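Speaker notes, the stain talk
31st October, upstairs room at Umura

Opening (slide 1, just the title)

Hello, thanks for coming up all those stairs. Ask who has a stone worktop at home. Ask who has ever left half a lemon on it. Wait for the groaning, there is always groaning.

I started looking after stone surfaces because I ruined one. It was my own kitchen, a pale marble I'd wanted since I was a student, and I'd had it for 39 days when I cleaned it with vinegar. I thought I was being green! I spent the whole evening wiping at a dull patch that only got bigger, and that patch is the reason you're all sitting here.

What stone is up to (slides 2 to 4)

Keep this bit short, last time I went on for ages about geology and lost the back row.

Marble is mostly calcite. Calcite and acid don't get on. When lemon juice or wine or tomato sits on it, the acid eats a little of the surface away, and what's left doesn't shine like the bit next to it. We call that an etch. A stain is a different animal, that's colour that has soaked down into the stone, like turmeric or coffee or oil.

Say this twice: an etch is missing stone, a stain is extra stuff. You can draw a stain out. You can't draw an etch out, you have to polish it back.

Pass the two sample tiles round here (they're in the blue tote bag, wrapped in the tea towel). Get people to tilt them to the light. The etched one only shows up at an angle and everybody loves that moment, so leave them to it for a bit and drink some water.

Granite people will put their hands up now. Yes, granite is tougher. Yes, it can still stain, especially the paler sorts. Quartz people too: it's stone bits held in resin, acid bothers it much less, but a hot pan can scorch the resin, so please use a trivet.

The water test (slide 5)

My favourite, you can all do it tonight. Put a spoonful of water on the worktop, somewhere it won't be in the way, and leave it for 30 minutes. Then wipe it off and look. If the stone has gone darker underneath, water has got in, and so will your dinner. Time to think about sealing. If it looks the same as before, put the kettle on and leave it alone.

Sealer doesn't stop etching!! I've put this on the slide in capitals and I still get asked. It slows down stains, and that's all it does.

Poultice story (slides 6 and 7)

Tell the Ketilsson job. Big hotel bar, lovely white marble, and one enormous red wine ring right where people sign for their drinks. They'd tried bleach. They'd tried a scouring powder. We made a paste with baking soda and peroxide, spread it on as thick as cake icing, covered it with cling film and went home. Seven rounds of that before the ring had gone and we could start on the scratches from the scouring powder, which took longer than the wine did.

If anyone asks about cost, the materials for the whole job came to £346 and most of that was polishing pads. Don't get drawn into labour.

Patch test first, always, in a corner. Peroxide can lighten a dark stone.

Everyday habits (slide 8)

Soft cloth, warm water, tiny squirt of washing-up liquid, dry it off afterwards. That's my entire routine and people look quite let down when I say so. Coasters under anything fizzy. Chopping board under citrus. Blot a spill, don't wipe it about.

Mention the Caris leaflet on the table by the door, and that Fulturance are running the tile repair session in July if enough people sign up.

Grey with white veining, a pattern that comes up in questions every time.
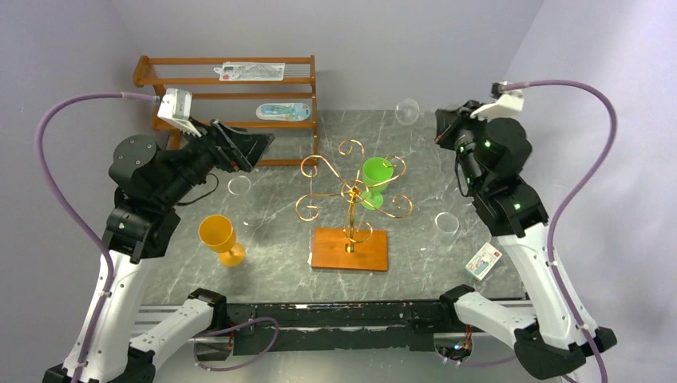 Questions I usually get

Can I use baby wipes? Once in a while, fine, but rinse after.

What about limescale round the taps? Plastic scraper held nearly flat, go gently, and no descaler on marble, ever.

Is it worth getting marble at all? I did. I'd get it again, marks and everything.

Bring the tiles home this time.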